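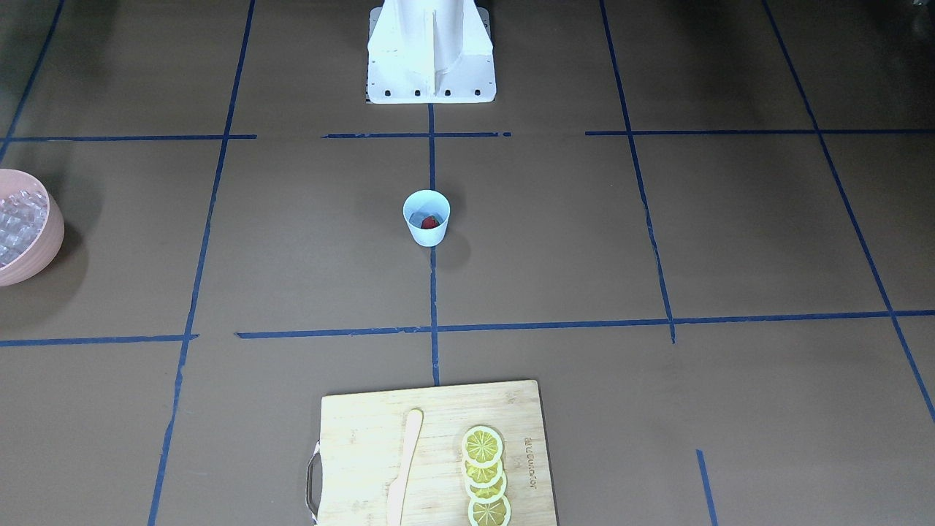 Test table before a drink-prep run: ice at left, cup near center, board with butter knife and lemon slices in front of the base.

Mirness Two-Arm Countertop Kit, reviewed

The Mirness kit is sold by Fundix as a complete two-arm setup for light food and drink handling. The package consists of a pedestal base, two arms, a fixed camera with mount, a controller box and a license for the task software. We ran it from March through June on a table made by Sustatwood, with a dark brown matte surface. All results below are from that table.

Setup. The base has a flared lower housing with bolt holes along the bottom flange. Fundix supplies the bolts but no drilling template, and the paper one we made had to be redone. Mounting and cabling took one morning. Calibration is guided on screen and takes 14 minutes per arm.

Layout. The software expects fixed placement zones. Fundix suggests printed mats, which are sold separately. We used blue tape on the tabletop to mark out a grid and entered the corner points by hand. The cells do not have to be equal, and gaps in the tape had no effect on placement. Frayed tape ends are more of a nuisance when wiping down the surface.

Results. We logged 1,131 pick attempts across all objects. The paper cup was handled correctly in 97 percent of attempts when empty and somewhat less often with a strawberry already inside, mostly due to tipping on release. Lemon slices were the weak point. Overlapping slices were often lifted in pairs, and the software has no check for this. Spreading them out on the board fixes the problem but uses up more of the work area. Ice cubes in a bowl were picked one at a time without trouble until the pile got low, at which point the camera lost the cube edges.

The wooden butter knife could be lifted reliably only when its handle extended past the cutting board. Lying flat against the bamboo, it was missed or pushed.

Support. Riquelme handles service for Fundix. We opened two tickets. The first, on a controller fan, was closed with a replacement part in 8 days. The second, on double picks, is still open.

Noise is low. Reach covers the full grid except the far corners, where the arms slow down noticeably.

Recommended for labs and test kitchens that can fix their layout and keep it. Not recommended for sliced or stacked ingredients in the current software version. The printed mats can be skipped.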